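Filed under: Help Desk > Tracker & Food Diary > Weight and Calorie Goals

Ticket 441
Product: Flingate food diary, with the Konavdale bathroom scale
Status: open, waiting for user
Opened: 14th December

Summary: my daily calorie goal changes by itself after each weighing.
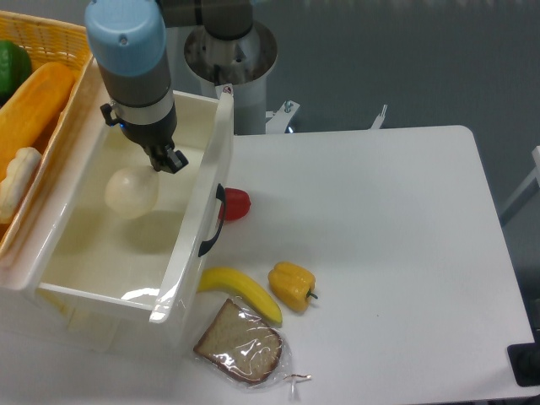
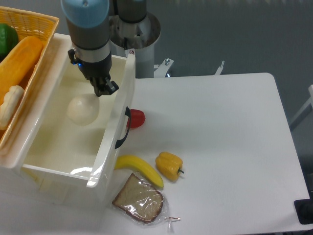
Is the daily goal supposed to change every time I step on the scale?

It should change only once a week, after the weekly average is ready. If it moves after each weighing, the setting "Adjust goal from last weight" is probably switched on. You find it under Profile, then Goals.

User reply:
Thank you for the quick answer. I looked and the setting was on. I do not remember that I switched it on, but maybe it came with the update in May. I have now switched it off. In the evening I weighed myself again and the goal still went down, by 357 calories. This is a big step for me, because I am losing weight slowly with advice from the clinic in Sevthorpe and they told me not to eat less than the plan.

Support:
Please do not follow the lower number. Keep to the plan from your clinic while we check this. Could you tell us how many profiles are saved on the scale?

User reply:
There are 3 profiles. One is mine, one is for my husband and one is called "Guest". I opened the history of the scale and I see that my evening weight was saved two times, once in my profile and once in Guest. The Guest profile has no height in it.

Support:
This explains a part of the problem. When a profile has no height, the scale sends the weight without an owner, and the diary gives it to the last person who was logged in. Steps to try:

1. Delete the Guest profile on the scale.
2. In the diary, open Weight History and remove the double entry.
3. Disconnect the scale and connect it again.
4. Type your goal by hand and press Lock.

User reply:
I did steps 1, 2 and 4. Step 3 did not work at first, the diary stopped with error 359. I changed the batteries of the scale and tried again, then it connected. This morning I weighed myself and the goal stayed the same. I will watch it for one week before I say that it is solved. One more thing, the weekly chart still shows the old low goal as a red line. Can this be removed, or must I wait until the new week starts?

Support:
The red line is drawn again when the new week starts. Your entries are not affected by it. We leave the ticket open until you write to us.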